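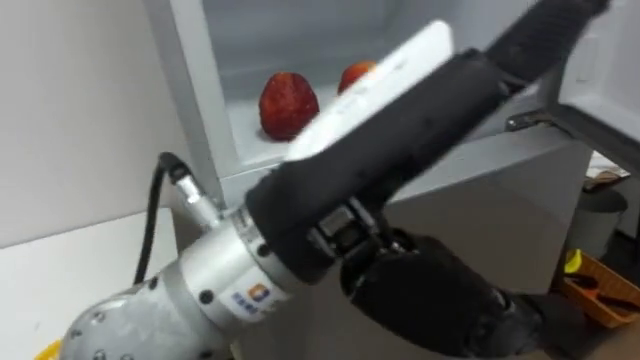

Photo: Calport workroom

Notebook, November, Wednesday

Continued with the Mamness courthouse papers. Building accounts run to 494 leaves, most in one clerk's hand. The clerk changes partway through the foundation entries, and the new one drops the running totals.

Cornerstone payment found on the verso of a lime receipt. Sum is 900 dollars, paid to the Le Roux quarry in 2 installments. The printed county history gives one payment and a later year. I trust the receipt — it is signed and the history cites nothing.
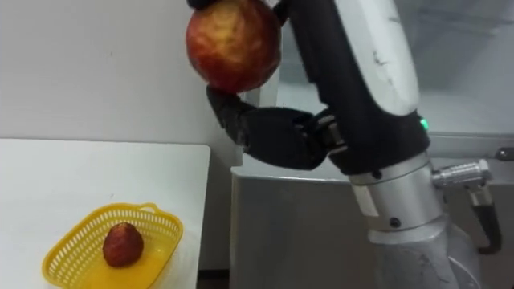 Transcription

Kept original spelling. Struck words go in square brackets. The abbreviation "pr. ct." is left as written until we settle the style sheet.

Cunorgate index now stands at 2,198 entries. Merged the duplicate headings for the roof contract. The dome entries are still split between "dome" and "cupola," which the clerks used for the same structure.

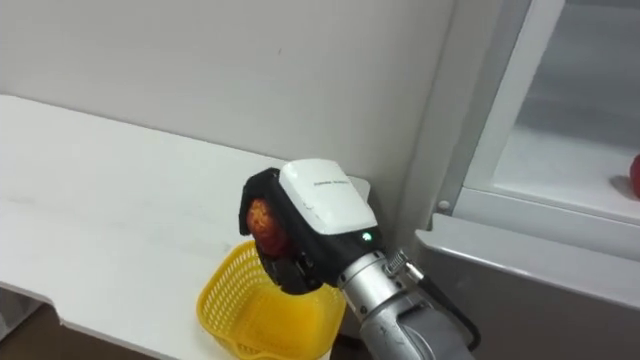

Both terms stay for now, with a cross-reference from the second to the first. Still to check: whether the gap in the winter accounts is a work stoppage or a missing gathering. Sewing holes suggest leaves removed. Compare with the Calport duplicate set before writing anything up.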